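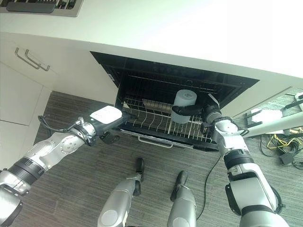

June, kitchen bay, started writing this at 4:40 pm

Budget day is coming and I have put this off long enough, so this is the long version of what I think we should buy, what we can live without for another season, and where the money goes if we get less than we asked for. Spyros Vidmar wants one page from me. He'll get one page, but I need to think out loud first, and the notebook doesn't mind.

Starting point: the dishwasher task is what everybody wants to see, so the dishwasher task is what we plan around. Cups first, then plates, then the cutlery basket, which I am dreading. Everything on the shopping list gets the same question from me – does it help us load and unload a rack? If the answer is "sort of," it goes to the bottom.

Fingers. The biggest item and the one I go back and forth on. The ones we have are fine on cups. Cups are forgiving, you come in from the side, you close, you lift straight up past the tines. Plates are another story. There isn't much room between two tines and you need something thin that can slide in next to a plate without nudging its neighbor. I have two quotes. Bitell makes a slim finger set that comes to $1,218 for the pair, pads included. Rikden has one at $1,093, but the pads are extra and they wouldn't tell me over the phone how much extra (I asked twice!). My guess is that once you add pads and shipping they land in the same place, and then I'd rather have the Bitell ones, mostly because their mounting pattern matches what we've got and I wouldn't have to make an adapter plate. I have made enough adapter plates. There's a drawer of them.

Still to do before I commit: get the pad price from Rikden in writing. Ask Bitell if they'll sell us a single finger as a spare, or if it's pairs only. If it's pairs only then a spare costs as much as the original and I need to put that in the number.

Pads. Separate line, please, whoever edits this later. Last year we folded them into "grippers" and then wondered why grippers went over. Pads wear out. They're a supply, same as tape and zip ties. I put down 86 dollars a month, which is what we spent in May, and May was a pretty ordinary month.

Cables. Okay, I'm going to be boring about cables for a while. I'd like a proper floor channel run from the wall to the counter, the low flat kind with a lid, and I'd like it before we buy a single new toy. I also want sleeves for the arm cables, with enough slack at the wrist to get through a full turn and no more. Esquivel has both, and the sleeve comes by the roll so we can cut it to length. None of this is expensive. It's the kind of thing that gets crossed off every list because it isn't exciting, and then we lose an afternoon to a connector that worked its way loose. Putting it at the top this time. Spyros, if you're reading this far, please leave it at the top.

Dishwasher parts. I never thought I'd have a budget line for dishwasher parts, but we're going to be opening and closing that door and rolling that rack in and out far more than any family would. I want to order:

one spare lower rack
a set of rack wheels
door springs, if they sell them separately
a second cutlery basket, different shape from the first if I can find one

I also thought about asking for a whole second dishwasher, another make, so we don't end up with something that only works on one rack. Good idea, wrong year. The cost of the machine isn't so bad, but somebody has to fit it under a counter, and that means cabinets, and then we're talking to building services until winter. What I'd do now is buy a couple of secondhand racks from other makes and set them on a low table. Ugly, cheap, and we can swap them in five minutes.

Dishes. Need more, and more kinds. Thrift store run, petty cash, I'll go myself. Looking for: straight-sided cups, tapered cups, mugs with handles, shallow bowls, deep bowls, plates in at least three sizes, anything clear. Clear things are a pain for the cameras so I want plenty of them early while we still have time to be upset about it. No good china. Somebody will ask for good china for the demo and the answer is no.

Zullumton. They want us to lease from them on their service plan, where a person comes out, checks the joints, swaps anything tired and leaves. I like this more than I expected to. We do all of that ourselves now, and I'm quick at it, but "quick" still means a morning with covers off and screws in a muffin tin. Problem is that the plan starts at 2 visits a year and I think we'd want four, and I don't have a price for four. Asked them, waiting. If it comes in reasonable I'd take it over the new fingers, and I know that'll be an argument. My side of it: a better finger on an arm that's down for a week loads zero plates.

Order of preference, if I had to send it tonight:

1. Floor channel and cable sleeves
2. Pads, monthly
3. Service plan, if four visits is affordable
4. Slim fingers, Bitell unless Rikden surprises me
5. Rack and dishwasher spares
6. Thrift store dishes (doing this anyway)

If we get half: one, two, four, six, and we keep doing our own service. If we get nothing, I'm still buying the floor channel, it can come out of consumables.

Things I haven't figured out. Whether the carpet stays. I keep hearing there's a plan to pull it up and put down something hard, and if that's true, the channel should wait, or at least I should pick one that screws down instead of the stick-on kind. Need to ask before ordering. Also where the spares are going to live, the parts shelf is full, and a dishwasher rack is a very awkward thing to store. Maybe hang it on the wall?

Also, training time. Every new finger means redoing the cup grasps before we even get to plates. I'd say two weeks of somebody's mornings, and that somebody is probably me. It isn't money out of this budget but it should be on Spyros's page so it doesn't come as a shock in the fall.

Calls for tomorrow morning: Rikden (pads), Bitell (single spare), Zullumton (four visits), building services (carpet). Then the one-pager.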